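In defence of the bare table

By Aoife Mac Giolla
September 20, 2024

Most advice on tables is advice on what to put on them. A bowl, a runner, three candles of different heights, a stack of books nobody has opened. I have followed this advice in two flats and one house, and I now think it is wrong for most people. A table is the one large flat surface in a home that you can stand or sit at, and it works best with its top clear.

I should say what I mean by clear. I don't mean that you never use it. I mean that when you have finished what you were doing, the things go back where they came from, and the table goes back to being a table. The plates go, and so do the post and the charger.

Our own table is a Verano, bought second-hand for 232 pounds from a couple who were moving abroad. It is pale and quite long. For the first year it held a fruit bowl, a lamp, a tray for keys and a pot plant that dropped leaves into the butter. Every meal began with moving these four things to the worktop, and every meal ended with moving them back. One evening in October we didn't move them back. We left the plant on the windowsill, where it has done much better.

My sister-in-law, Youssra Soliman, disagrees with me on all of this. Her view is that a bare table looks as though you have just moved in, or are just about to leave. She has a Kamel sideboard and a matching table, and both are dressed all year round. I will admit that her dining room is nicer to walk into than mine. She will admit, if pushed, that the family eats in the kitchen.

The usual objection is that an empty surface attracts clutter. I have found the opposite. Clutter attracts clutter. A single envelope on a bare table looks wrong and gets picked up. The same envelope beside a tray, a vase and a pile of magazines can stay there until the bill inside it is overdue. I once paid a late fee for exactly that reason.

Another objection is that pale tops show every mark. They do, and I count that in their favour. You see the ring from the mug and you wipe it. On our old dark table I used to find jam by leaning in it.

The wall matters as well. People who clear the table often feel they must make up for it by hanging something large behind it. I would wait. Sherif Abdel Hamid, who painted our back room, talked me out of a deep green and into an off-white from the Clalangate range, and I was a little disappointed for a week. Then I stopped noticing the wall at all, and that was what I had wanted from it. A plain wall and a plain top leave room for whatever you are doing, be it marking homework, cutting out a pattern or having eight people to dinner. 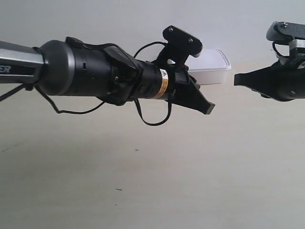 Does a bare table need a cloth when guests come?
Only if you like ironing. Put out the plates and glasses and the top will be mostly covered anyway. Mats are enough if the dishes are hot.

There are rooms where none of this applies. If your table is also your desk for eight hours a day, you will need things on it, and putting them away each night may be more trouble than it is worth. Subira Mollel, two doors down, runs her accounts from one end of hers and eats at the other – she has a strip of masking tape down the middle, and the children respect it more than I would have guessed.

For everyone else, I would suggest a month without the bowl. Put the fruit on the worktop and the candles in a drawer you can reach from your chair. If you miss them, they are easy enough to bring back.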